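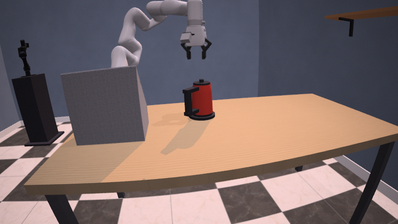 Zotlow 2-slice toaster, reviewed
Dec 16, 2023

The Zotlow replaced an Etik that lost its lever in August. Browning is even up to setting 4 – beyond that the outer face darkens first. The slots take thick bread, but a crumpet needs two goes. The cord is short and exits on the left.

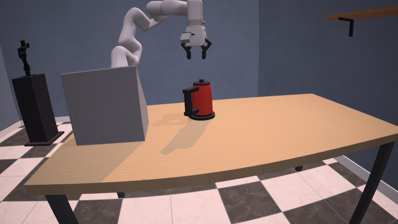 Red kettle on a wooden table.

Noise is low apart from the pop. The crumb tray slides out from the back and sticks when full. After 100 rounds the timer has not drifted. Score: 7 out of 10.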